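떡꼬치 만들기: 재료 손질부터 꼬치 꿰기, 양념까지

집에서 떡꼬치를 만들 때 시간이 가장 많이 드는 과정은 꿰기다. 굽고 양념을 바르는 일은 금방 끝난다. 떡이 갈라지거나 꼬치에서 헛도는 문제도 대부분 꿰는 단계에서 생긴다. 이 글은 금속 꼬치를 쓰는 방법을 중심으로 재료 손질, 꿰는 순서, 굽기, 양념, 보관까지 차례로 정리했다. 나무 꼬치를 쓸 경우 달라지는 부분은 따로 적었다.

준비물

떡볶이용 쌀떡 또는 밀떡
떡 사이에 끼울 재료(어묵, 구운 두부, 새송이버섯, 닭가슴살 중 한 가지)
가는 금속 꼬치
테두리가 있는 넓은 쟁반
식용유와 조리용 붓
마른 행주 또는 키친타월
양념 재료: 고추장 2큰술, 케첩 2큰술, 간장 1큰술, 올리고당 2큰술, 다진 마늘 반 큰술, 물 3큰술

쟁반은 꼬치를 비스듬히 놓았을 때 손잡이 쪽이 조금 밖으로 나와도 괜찮다. 다만 재료가 꿰인 부분은 모두 쟁반 안에 들어와야 한다. 바닥에 무늬가 없는 흰색 쟁반이면 부스러기나 이물이 바로 보여 손질할 때 편하다. 우리 집 부엌에서는 시장에서 2,000원에 산 것을 계속 쓰고 있다.

꼬치 고르기

꼬치는 굵기를 먼저 본다. 굵은 꼬치는 고기에는 좋지만 떡에 쓰면 떡이 세로로 갈라진다. 떡의 지름에 비해 충분히 가는 것을 고르고, 끝이 뾰족한지 손으로 누르지 말고 눈으로 확인한다. 단면이 둥근 꼬치는 떡이 돌아가기 쉽고, 납작한 꼬치는 잘 돌지 않는 대신 구멍이 커진다. 떡과 부드러운 재료를 같이 꿸 때는 가늘고 둥근 꼬치가 무난하다. 돌아가는 문제는 뒤에 적은 간격 조절로 줄일 수 있다.

새로 산 금속 꼬치는 기름을 묻힌 키친타월로 한 번 닦은 뒤 주방 세제로 씻는다. 검은 것이 묻어 나오면 더 이상 나오지 않을 때까지 반복한다. 씻은 꼬치는 물기를 닦고 뾰족한 끝이 모두 같은 쪽을 향하도록 모아 둔다.

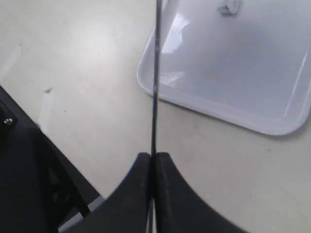

떡 손질하기

냉장 떡은 포장을 뜯어 찬물에 한 번 헹구고, 서로 붙은 떡을 한 개씩 떼어 놓는다. 냉동 떡은 냉장실에서 하룻밤 녹인다. 급하면 찬물에 담가 녹여도 되지만 겉이 불어서 꿸 때 미끄러진다.

녹인 떡은 끓는 물에 잠깐 넣어 겉만 말랑하게 만든다. 젓가락으로 눌렀을 때 살짝 들어가고 손을 떼면 돌아오는 정도가 알맞다. 속까지 푹 익히면 꼬치가 지나가는 동안 떡이 눌려 모양이 망가진다. 반대로 딱딱한 상태에서 억지로 찌르면 금이 간다. 건진 떡은 체에 밭쳐 물을 빼고 키친타월로 겉을 닦는다. 바로 꿰지 않을 때는 식용유를 조금 발라 두면 서로 붙지 않는다.

떡이 길면 반으로 자른다. 짧은 떡이 다루기 쉽고 골고루 익는다. 자를 때 칼에 물을 묻히면 단면이 깨끗하다.

사이에 끼울 재료 손질하기

두부는 단단한 부침용을 고르고 키친타월로 감싸 물기를 뺀 뒤 팬에 겉면을 굽는다. 굽지 않은 두부는 꿰자마자 부서진다. 닭가슴살은 한입 크기로 썰어 소금과 후추로 밑간하고, 속까지 삶아서 식힌 다음에 쓴다. 떡과 생닭은 익는 시간이 달라서 함께 구우면 떡이 먼저 탄다. 버섯은 씻지 말고 겉을 닦아 도톰하게 썬다. 어묵은 접어서 떡 폭에 맞춘다.

재료의 크기는 떡보다 조금 커도 된다. 다만 지나치게 두꺼우면 그 부분만 팬에 닿고 양옆의 떡은 바닥에서 뜬다. 프라이팬을 쓴다면 두께를 떡과 비슷하게 맞추고, 그릴이나 에어프라이어를 쓴다면 크게 신경 쓰지 않아도 된다.

꿰는 자세와 방향

1. 쟁반을 몸 앞에 두고 바닥에 젖은 행주를 깔아 밀리지 않게 한다.

2. 한 손으로 꼬치의 가운데 아래쪽을 잡고, 다른 손으로 재료를 잡는다. 재료를 잡은 손의 손바닥이 꼬치가 나오는 쪽에 있으면 안 된다. 옆면을 손가락으로 잡는다.

3. 재료의 중심을 찾아 꼬치 끝을 댄다. 한쪽으로 치우치면 구울 때 무거운 쪽이 항상 아래로 내려간다.

4. 곧게 밀어 넣는다. 잘 들어가지 않으면 꼬치를 좌우로 조금씩 돌리면서 민다. 방향이 틀어졌을 때는 힘으로 바로잡지 말고 빼서 다시 넣는다.
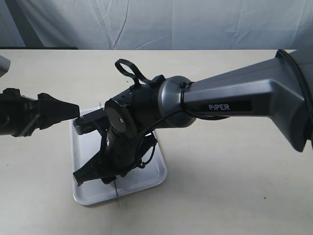

5. 꼬치 끝이 반대쪽으로 나오면 재료를 아래로 천천히 내린다. 이때 재료의 가장자리를 잡고 밀면 찢어지므로 꼬치에 가까운 부분을 잡는다.

6. 다음 재료도 같은 방법으로 꿴다.

순서와 간격

처음 만드는 사람에게는 작은 것, 큰 것, 작은 것 순서로 세 개를 꿰는 방식을 권한다. 길쭉한 재료 두 개 사이에 덩어리 재료 하나가 들어가는 구성이다. 무게가 가운데에 모여 뒤집기 쉽고, 한 꼬치가 한 사람이 먹기에도 부담이 없다.

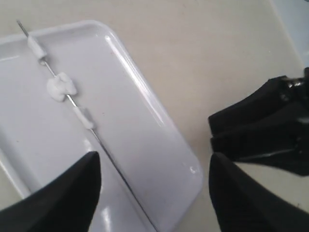
길쭉한 재료를 꿰는 방향은 두 가지다. 꼬치와 나란하게 길이 방향으로 꿰면 모양이 가늘고 길어지고, 가로로 꿰면 분식집 떡꼬치처럼 넓적해진다. 길이 방향으로 꿸 때는 꼬치가 옆으로 삐져나오기 쉬우니 절반쯤 들어갔을 때 한 번 멈추고 방향을 확인한다. 가로로 꿸 때는 떡이 갈라지는지를 본다.

재료 사이는 손가락 한 마디가 안 되게 띄운다. 간격이 있으면 옆면까지 열이 닿고 양념도 고르게 묻는다. 바짝 붙이면 맞닿은 면이 덜 익지만, 재료가 서로 받쳐 주어 덜 돌아간다. 닭고기처럼 미리 익힌 재료를 쓸 때는 붙여도 괜찮다. 손잡이로 쓸 부분은 넉넉히 비우고, 뾰족한 끝은 재료 밖으로 조금 나오게 둔다. 어린아이가 먹을 것이라면 접시에 낼 때 재료를 꼬치에서 빼 준다.

다 꿴 꼬치는 쟁반에 겹치지 않게 놓는다. 재료에서 나온 물이 쟁반에 고이면 닦아 낸다. 물기가 남은 채로 팬에 올리면 기름이 튄다.

나무 꼬치를 쓸 때

나무 꼬치는 굽기 전에 물에 담가 둔다. 손잡이 쪽이 불에 바로 닿으면 물에 담갔더라도 타므로 알루미늄 포일로 감싼다. 금속 꼬치보다 표면이 거칠어서 떡이 덜 돌아가는 장점이 있다. 가시가 일어난 것은 버린다.

굽기

프라이팬을 중불로 달구고 기름을 넉넉히 두른다. 꼬치를 올린 뒤 바닥면이 노릇해질 때까지 건드리지 않는다. 너무 일찍 뒤집으면 떡이 팬에 붙어 껍질이 벗겨진다. 뒤집을 때는 집게로 꼬치와 재료를 함께 잡는다. 금속 꼬치의 손잡이 부분은 뜨거우니 반드시 마른 행주나 장갑을 쓴다. 젖은 행주는 열이 금방 전해져 위험하다.

에어프라이어를 쓸 때는 떡에 기름을 얇게 바르고 중간에 한 번 뒤집는다. 떡을 오래 돌리면 부풀어 터질 수 있으므로 겉이 살짝 단단해졌을 때 꺼낸다. 전자레인지에는 금속 꼬치를 넣지 않는다.

양념 바르기

양념 재료를 작은 냄비에 모두 넣고 약불에서 저어 가며 끓인다. 가장자리가 끓기 시작하고 숟가락에서 천천히 떨어질 정도가 되면 불을 끈다. 식으면 더 되직해지므로 조금 묽다 싶을 때 멈추는 편이 좋다.

양념은 다 구운 다음에 바른다. 굽는 중에 바르면 당분이 먼저 탄다. 붓으로 한 면을 바르고, 꼬치를 돌려 반대 면을 바른다. 매운 것을 못 먹는 사람이 있으면 고추장을 빼고 간장과 올리고당을 늘린다.

자주 생기는 문제

떡이 갈라진다: 떡이 덜 말랑하거나 꼬치가 굵은 경우다. 끓는 물에 잠깐 더 넣었다가 다시 꿴다.

재료가 헛돈다: 구멍이 넓어졌을 때 생긴다. 빼서 조금 옆에 다시 꿰거나, 꼬치 두 개를 나란히 꽂는다.

두부가 부서진다: 물기를 더 빼고 모든 면을 굽는다. 식힌 뒤에 꿰면 훨씬 덜 부서진다.

세척과 보관

남은 꼬치는 양념을 바르지 않은 상태로 재료를 빼서 밀폐 용기에 담아 냉장한다. 다음 날 안에 먹고, 다시 데울 때는 떡을 끓는 물에 살짝 넣었다가 굽는다. 금속 꼬치는 따뜻한 물에 담가 눌어붙은 떡을 불린 다음 수세미로 손잡이에서 뾰족한 끝 방향으로 닦는다. 반대로 닦으면 손을 찔릴 수 있다. 마른 뒤에는 긴 통에 넣고 끝에 코르크를 끼워 둔다.
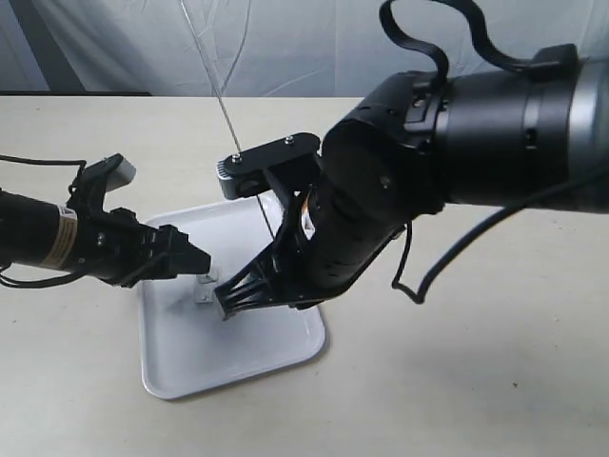

서울, 2026년 10월 20일

떡 불리는 방법과 나무 꼬치 항목을 고쳐 썼다. 이전 글에는 떡을 찬물에 오래 담가 두라고 적었는데, 겉이 불어 꿰기 어렵다는 의견이 있어 끓는 물에 잠깐 넣는 방법으로 바꾸었다. 7월에 올린 양념 비율은 그대로다. 간장 양념만 따로 만드는 법은 다음 글에 올릴 예정이다.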